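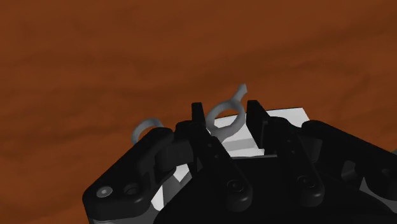 Search this forum Go

mossgate
Our Kasano gripper has started closing lopsided again. Left finger gets to the scissors first and shoves them round before the right one arrives. I nipped up the pivot screws in February – fine for 618 cycles, then back to its old tricks. Same thing in the sim if I put 2 mm of offset on one link.

pindle47
Pivot screws are a red herring. Strip it and look at the pins. Mine were worn oval.

mossgate
Had the pins out already, they're fine!

harrow_j
Disagree with pindle. Re-zero it with the fingers fully shut, not open like the Wirnik guide says. I do mine every 2000 cycles.

pindle47
Zeroing just hides the slop, you'll be doing it forever.

mossgate
Tried shut zero tonight. 53 picks so far and it's closing evenly. Ordering pins from Jostness anyway.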